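Praxis vor Punktzahl: Was Schülerwettbewerbe in der Robotik bewerten sollten

Ein Meinungsbeitrag aus der Fachgruppe Technik der Gesamtschule Pralleck

Seit Januar arbeitet der Wahlkurs Robotik an der Vorbereitung auf den Brasavar-Schülerwettbewerb. Die Aufgabe in der Kategorie Haushalt klingt schlicht: Kleidungsstücke aufnehmen und an einem vorgesehenen Ort ablegen. Bewertet wird ausschließlich die benötigte Zeit. Von 75 möglichen Punkten entfällt kein einziger auf Planung, Dokumentation oder Fehleranalyse. Die Fachgruppe hält diese Gewichtung für verfehlt. 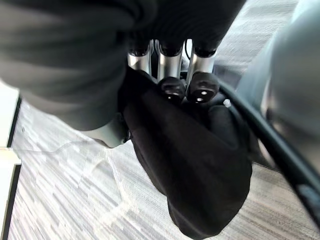 Textilien gehören zu den schwierigen Gegenständen der Robotik. Sie haben keine feste Form, und jeder Griff verändert sie. Wer sich mit diesem Problem ernsthaft befasst, lernt viel über Kräfte, Reibung und die Grenzen der eigenen Annahmen. Eine Stoppuhr erfasst davon nichts. Sie belohnt Gruppen, die einen einzigen Ablauf so lange wiederholen, bis er unter stets gleichen Bedingungen gelingt.

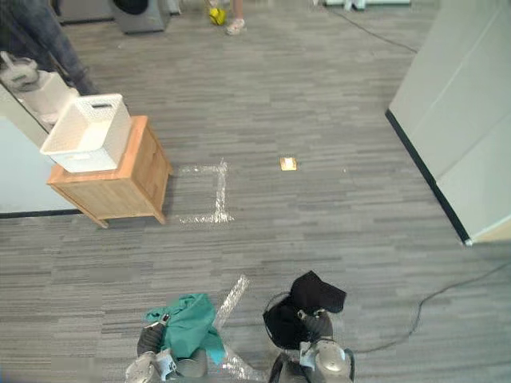
Zur Ausbildung gehört nach unserem Verständnis auch die Gestaltung des Arbeitsraums. Die Ausschreibung sieht eine leere Tischplatte vor; ein Haushalt sieht anders aus. Ein mit klarem Klebeband auf dem Teppich abgestecktes Quadrat neben einem Holzschränkchen, darauf ein weißer Kunststoffkorb, dazu Kabel und ein Streifen Luftpolsterfolie auf dem Boden: Unter solchen Umständen müssen Jugendliche entscheiden, was ein Hindernis ist und was nicht. Diese Entscheidungen sollten schriftlich begründet und von der Jury gelesen werden.

Der häufig vorgetragene Einwand lautet, Protokolle ließen sich schwerer vergleichen als Sekunden. Das trifft zu. Im Projekt Plidora, an dem sich sieben Schulen beteiligen, werden Arbeitsberichte jedoch seit zwei Jahren nach einem gemeinsamen Raster bewertet, und die Ergebnisse werden von den Gruppen akzeptiert.
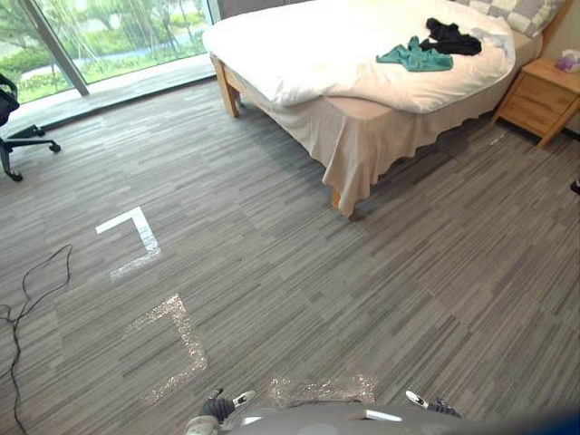 Wir schlagen daher vor, künftig drei Teilnoten zu vergeben: für die Ausführung, für den Bericht und für ein Fachgespräch mit der Jury. Auch die Hrynyshyn-Stiftung, die den Wettbewerb fördert, sollte ihre Mittel an eine solche Öffnung binden. Eine entsprechende Stellungnahme geht der Wettbewerbsleitung mit Datum vom 1. April 2024 zu. Weitere Fachgruppen können sich ihr über das Schulsekretariat anschließen.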